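Urcombe Four-Drawer Rolling Cart: Review After Nine Months
By Myrtle Oyelaran
October 11, 2024

I bought the Urcombe rolling cart in February to hold the small stuff that was taking over our back room: craft paper, glue sticks, game pieces, spare batteries, the kids' building bricks. It cost $49 with free shipping. I have used it almost every day, so I have a fair idea of what it does well and what it doesn't.

Assembly

The cart comes in a flat box with a sheet of drawings and no written steps. It took me 2 hours, and one of those was my own fault. I put the side panels on backward, and the drawings don't make it clear which face goes out. Look for the small notch near the top. The notch goes to the back. All the screws were in the bag, plus a couple of spares. You need your own Phillips screwdriver. A power driver is too strong for the drawer fronts and will strip the holes. I did that to one of them and had to fill it with wood glue and start over.

The casters push into the legs and are supposed to click. Three of mine clicked. The fourth needed a few taps with a rubber mallet and has been fine ever since.

Drawers

The drawers are the best part. They are deeper than they look in the store photos, and they come all the way out, so you can carry one to the table and put it back later. Paper lies flat in the top two. The bottom two are tall enough for a quart paint can standing up.

They don't have stops. If you pull fast, the drawer ends up on your foot. My son has done this more than once. I stuck a strip of felt along the back edge of each one and that slows them down enough. It would be better if Urcombe added a stop at the factory. 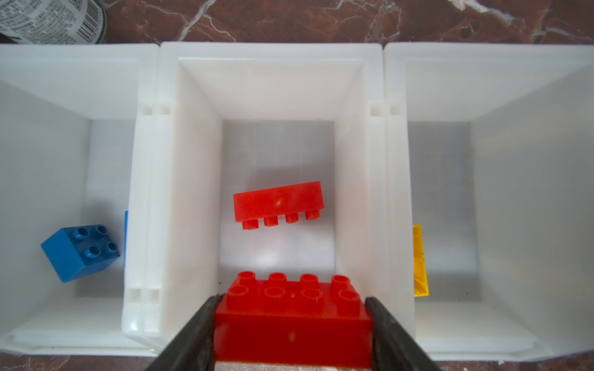 Weight is the other thing to watch. The listing gives a limit for the whole cart but doesn't say anything about a single drawer. I filled the bottom one with magazines and it started to sag in the middle after a few weeks. I moved the magazines to a shelf and the drawer mostly went back to its old shape. Light, bulky things are a better match.

Wheels

On a hard floor the cart rolls well, even when it's full. On our rug it doesn't roll so much as drag. Two of the casters lock, and the locks hold. They are stiff, though, and I have to use my heel. If you plan to move it between rooms with carpet, I would look at something with bigger wheels.

Compared with others

Before this I had a Brestix cart with wire baskets. The Brestix was lighter and easier to put together, but anything smaller than a golf ball fell through the bottom. My neighbor Leopoldo Palacios has the Blackwood version, which costs close to $200. His is a nicer piece of furniture. The drawers have metal runners and close softly, and it doesn't wobble when you lean on it. I like it, but I couldn't see paying that much for something that holds glue sticks.

Cleaning

A damp cloth takes care of most of it. Washable marker came off the top with dish soap. Permanent marker did not, and the stain is still there. Stickers leave a residue that needs some rubbing alcohol.

Customer service

I wrote to Urcombe about the stripped drawer front and asked if I could buy a new one. They answered in two days and said they don't sell that part separately. They offered a discount on another cart, and I didn't take it.

Rating

Four stars out of five. I took one off for the missing drawer stops and the confusing drawings. I would buy it again at the same price, and I'd put it together by hand.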